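12月8日 工作间记录 插线板/收线

先记结论省得以后翻：白色那种带尾线的插线板，不要再绕着本体缠了。尾线单独收，8字，魔术贴扎一道，插头朝外。就这样。下面是过程，乱，凑合看。

上午

起因是库房那个蓝箱子。打开一坨，白线黑线缠一起，拆了快一上午。里面插线板多数还能用，有几条尾线根部已经硬了，弯一下能看到发白。都是以前图省事，把线紧紧绕在板身上，从八月份放到现在。八月搬Skallstead那批东西的时候我也这么缠过，不赖别人。

分三堆：
能用，直接归架
存疑，等测
报废，剪插头再扔（一定先剪！上次有人从废料筐里又捡回去用）

剪下来的插头放窗台那个铁罐，满了再说。

存疑那堆里有2条是带开关的，开关手感发涩，按下去回弹慢。贴了红点，单独放。

库存表翻了一下，线材类一共228条记录，里面有多少是重复登记的不知道。同一条板子在"电源"下面一行，在"延长线"下面又一行，编号还差一位。今天没力气对，先把插线板这一类的列名改了，原来叫"长度"，有人填整根的，有人只填尾线的，没法比。现在拆成两列：板身、尾线。空着的慢慢补。

标签机又卡纸。Prokopenko的标签带在这台机子上总是走偏，换回原来剩的半卷就好了。剩的不多，省着用，只打编号，不打中文名。

中午前把桌子擦了。台面胶印用酒精擦掉大半，靠里那条擦不动，放着。

下午

试摆法。想弄清楚一条插线板放到台面上，怎么放后面的人拿着最顺手。之前大家随便一扔，尾线压在板子底下，一拎板子插头甩下来，磕地上。插脚就是这么歪的。

试了几种：

1）横放，线朝右。线容易滑出台面，插头挂着往下坠。不行。
2）竖放，正对人。板子太长，胳膊得伸出去，另一头够着费劲。
3）斜放，尾线在远端，绕个弯回来，插头搁在台面右边。目前最好。左手管板子，右手管插头，两边不打架。

第3种多试了几遍。线弯不能太小，小了线自己会弹，把插头带翻。也不能拉太直，拉直了板子跟着转。留一个松松的弯就行。
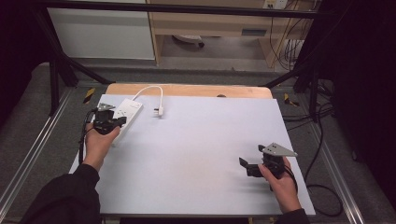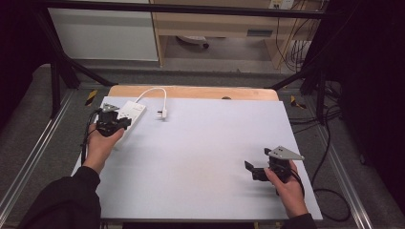
两张都是第3种，斜放，插头在右。

Quyên Tăng看完记录回了一段：摆法同意，但是建议插头放的时候插脚别朝下，她那边台面被划过好几道，就是插脚蹭的。另外她问归架之前要不要先把线捋一遍，因为旧线有记忆，直接绕8字会拧麻花，过一晚自己散开，等于白收。还说魔术贴别扎在离插头太近的地方，最好在线圈中段，不然取的时候手先碰到魔术贴，一扯整圈散掉。

三条都有道理。捋线这步补进去。插脚朝向我之前没想过，加上。魔术贴位置我一直扎在靠插头那头，难怪总散。回头改。

收线步骤（改过的，以这版为准，墙上那张撕了）

一、确认另一头没插在墙上。别笑，真有人没看就开始绕。
二、板子放台面，斜着，孔朝上。抖掉灰，有碎屑的用小刷子，不要用嘴吹，吹得眼睛里都是。
三、看外壳有没有裂，看孔边有没有发黄发黑。有就停，贴红点，放存疑。
四、尾线从根部往插头方向捋一遍。手上感觉到硬块或者瘪的地方记下来，位置写在编号卡背面，写"距根部多少"，不要写"中间偏左"这种。
五、8字绕，圈不要太小，比手掌大一点。绕到最后留一小段。
六、魔术贴扎在线圈中段，一道够了。别用扎带，扎带剪的时候迟早剪到线。
七、插头朝外，标签朝上，进架。
八、表里改位置。当场改，别攒着。

第五步旧线不好绕的话，先平放一会儿再来，硬拧没用。天冷的时候线更硬，早上刚开门那会儿别收，等屋里暖一点。

有个争议还没定：板身要不要套袋。套了干净，但是看不见孔，拿的时候还得拆。我倾向不套，放架子下层容易落灰的另说。先不套，过一阵看看积灰情况。

架子

靠门那排清出两层专门放插线板。上层短的，下层长的。长的立着放会倒，横着放占地方，最后还是横着，中间垫了纸板隔开。纸板是拆Retivau包装箱剩的，厚度正好，就是边上毛，割手，用胶带包了一圈。

孔一律朝同一个方向，朝外。这样不用翻就知道是几孔的。

架子最下面那块隔板有点塌，压了太多东西，把那箱变压器挪走了，挪到工具柜旁边地上，临时的。不要变成永久的。

测试

存疑那堆测了一部分。方法照旧：先通断，再逐孔插一遍，看松紧。松的多半是常年插大插头撑开的，没什么好修，降级，只给小负荷用，贴黄点。

通断有一条怪的，静止的时候通，线一动就断，断点应该在根部护套里面。这种最麻烦，平时看着好好的。报废，不修。在卡片上写了"根部虚接"，以后碰到类似的都往这个方向查。

有开关的那2条，拆开一条看了，里面全是灰，触点发黑。清了一下手感好些，但我不放心，还是红点。另一条没拆，螺丝是异形头的，手头批头不对，等找到再拆。

万用表电池快没电了，读数跳。换了电池之后又把前面测的几条重测了一遍，结果一样，白担心。表笔的红线皮也有点裂，先缠了胶带，下次采购带一副。

采购清单（随手记，不全）

魔术贴，宽的那种，买1,000条一包的，单条便宜很多，反正扎别的线也要用
标签带，原装，不要再试替代的
异形批头一套
表笔一副
小刷子，硬毛
红点黄点贴纸，黄的快用完了
Plelulance那家的线夹，上次的样品还行，夹白线不留印，问一下起订量

魔术贴颜色就黑的，别买彩色混装。上次混装的有人按颜色分类，有人不按，最后乱套了。

没做完的

表里重复编号，没对
蓝箱子底下还有一层，没翻，看着都是短跳线，另开一天
墙上旧步骤撕了，新的还没打印
库房灯有一根闪，报修单填了没交，在我桌上压着
异形螺丝那条

补一句，编号卡的字请写大点，铅笔写的过几个月就看不清了，用记号笔。今天有几张我对着灯看半天，3和8分不出来，最后只能重新编。重编的号从新的一段开始，没接着旧的往下排，免得跟表里那些重复的再撞上。旧号我写在卡片右下角，括号里，查历史用。

还有，借走的板子请在门口本子上划一下。今天对架子的时候少了几条长的，不知道在谁那里，看到的话放回下层就行，不用专门来说。

走之前把台面清了，剪刀和酒精归位，铁罐没满。明天先打步骤，再交报修单。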